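Bags, Jars and the Bottom Shelf: Getting More Out of a Small Pantry

I love a pantry day. Give me a rainy morning, a damp cloth and the radio and I am perfectly happy until lunch. Ours is a narrow closet off the back hall, and over the years I've tried just about every trick going in it. These are the ones that stuck!

Start at the bottom. Most people begin at eye level and run out of steam before they reach the floor, where the old potatoes live. Pull everything off the lowest shelf first, wipe it, dry it well and leave it empty while you do the next one up. Now you have a place to park things.

Keep potatoes and onions apart. They spoil faster side by side. I keep potatoes down low in a basket with a cloth over the top, and onions hang on the back of the door in an old pair of tights, with a knot between each one. It looks a bit silly and it works wonderfully — just snip below the knot when you need one.

Flour goes in the freezer for 2 days before it goes in a jar. I started after a bad August with pantry moths and I have never skipped it since. Let it come back to room temperature before you open the bag, or you'll get damp clumps.

Save your paper grocery bags, the sturdy brown kind. Fold the top down into a cuff, twice if the bag is tall, and it will stand up by itself and hold a surprising amount. I use them for snacks, packets of soup, sauce mixes and all those small flat things that slide around and vanish behind the cereal. Laid on its side on a deep shelf, a bag makes a nice little cubby too.

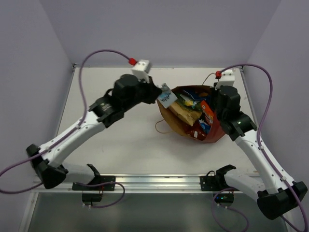
DRY GOODS AND PACKETS

Stand packets on end like files in a drawer, with the name facing up. If the top of the packet is torn, fold it over and clip it with a clothespin, then write the month on the clothespin in pencil. It rubs right off and you can use it again.

Heavy things go in first. Cans and jars at the bottom of a bag, boxes along the sides to stiffen it, and packets last. If you carry bags up from the car the way I do (all of them, one trip, no exceptions), double the ones with cans in them.

Brown sugar gone hard? Tuck a slice of bread into the jar overnight. A piece of apple does it too, but take it out the next day.

For jars, I'm very fond of the wide-mouthed Stuvley ones because I can get my whole hand in to scrub. Any jar with a good rubber seal will do. Cut the cooking directions off the box and drop them in facing outward, so you aren't guessing about the rice.

LABELS

Masking tape and a marker. I've tried chalk labels and they smear the minute you have butter on your fingers. Put the tape on the lid if you look down at your jars, on the front if you look straight at them.

Sticky residue from old labels comes off with cooking oil and baking soda mixed to a paste. Leave it on for some 2 hours, then rub with a dry rag and wash as usual.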